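Paper bag

From my household encyclopedia, the everyday things section. Last changed 2022-03-05.

A paper bag is a bag made of paper, and yes, I know, but every entry in this thing has to start somewhere. In the kitchen sense it usually means the brown kind you carry groceries home in, and that's mostly what I'll be talking about. I've been fond of them since I was a kid covering schoolbooks at the dining table, so expect some bias.

Names

Where I grew up it was a sack. Where I live now it's a bag, and if I ask for a sack at the register I get a look. "Grocery bag" works everywhere. People in the trade have their own words for the different shapes, and I've picked up a few of them: a flat bag is a simple envelope with no real bottom, a pinch-bottom bag has folded sides and a bottom that closes to a line, and the one that stands up by itself is an SOS bag, short for self-opening sack. I love that last one. You give it a flick of the wrist and it pops open with that big papery crack!

What it's made of

Most brown bags are kraft paper. Kraft is the German word for strength, and the paper gets it from long wood fibers, usually from softwood trees like pine and spruce. The brown is simply the color the pulp comes out if you leave the bleach alone. White bags are the same sort of thing, bleached, and bakeries like them.

Recycled fiber goes into plenty of bags too. Fibers get shorter each time they're pulped, so a bag made all from old paper tends to be a little weaker than one with some fresh pulp mixed in. You can sometimes feel the difference if you rub the two between your fingers — the recycled one is softer and a bit fuzzy.

Parts of the bag

The front and back are the faces, and the folded sides are called gussets. Gussets are what let the bag lie flat in a drawer and then turn into a box when you want it. The bottom is folded over and glued. There's also a seam running from top to bottom where the sheet was joined into a tube, and if you want to take a bag apart neatly for wrapping paper, that's the place to start.

The top edge on a lot of bags is cut in a zigzag. Handles, when there are any, are either flat strips or twisted paper cord, glued inside the rim with a patch over them. I trust the twisted ones more. I've had flat ones let go on me in the middle of a crosswalk, with a jar of pickles in the bag, and I'm still sore about it.

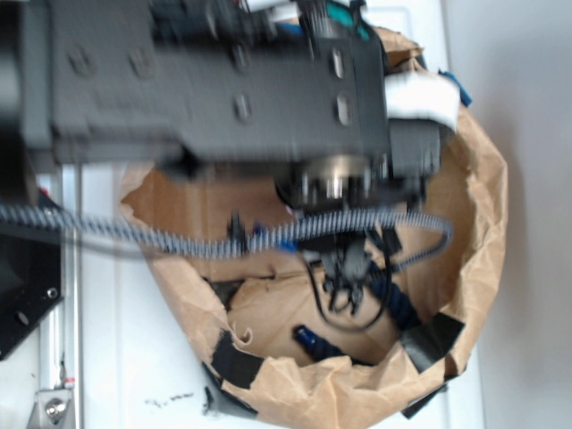
Packing one properly

I bagged groceries for a summer at a store called Kimow, and I still can't watch somebody drop a melon on top of a loaf of bread. The way I learned it, you build walls first. Cereal boxes and other stiff, flat things go up against the sides, cans and jars go on the bottom in the middle, and whatever's left fills in the gaps. Eggs, bread and soft fruit ride on top. Cold things go together in one bag, but dry them off a little first or put them in something, as wet paper loses most of its strength and the bottom will drop out just as you reach the porch steps.

Don't fill it right to the rim. Leave enough paper to fold over once and you've got something to grip.

Doubling up (one bag inside another) is worth it for milk and canned goods. Open the outer bag all the way, slide the inner one down, and push the corners out with your knuckles before anything goes in.

A bit of history

Paper bags made by machine go back to the middle of the nineteenth century. The early ones were shaped like envelopes and wouldn't stand up, so they weren't much good for a big shop. Machines that folded and glued a flat bottom came along in the decades after that, and the pleated sides that let a bag fold flat again were the next big step. By the time supermarkets got going, the brown bag was just how you took food home.

Plastic pushed it aside in the later twentieth century, and then bag bans and bag charges brought it back in a lot of places. I still keep both under the sink, I'll admit.

Second lives

I get more use out of a bag after the groceries than before. Things I do with mine, in no special order:

Ripening fruit. Put hard pears or avocados in, fold the top, leave it on the counter. The fruit gives off ethylene gas and the bag holds some of it in. A banana in there hurries things along.

Storing mushrooms. They go slimy in plastic and keep much better in paper, in the fridge.

Drying herbs. Hang the bunch upside down inside a bag with some holes poked in it, and the leaves that drop end up in the bag instead of all over the floor.

Covering books. Still the best book cover there is! My copy of the Kituder bread book has worn one for 14 years, with oil spots and all.

Compost. Torn up small, plain brown paper goes in with the kitchen scraps. I leave out anything shiny or waxy.

The one thing I won't do is put a grocery bag in the oven or microwave. The glues and inks aren't meant for it, and paper burns.

Storing them

Flat, dry and out of the sun. I keep mine standing on edge between the fridge and the wall, and at last look there were more than 40 in there, which is too many, and I went and got another one on Friday.

See also: Flour sack. Lunch box. String. Wax paper.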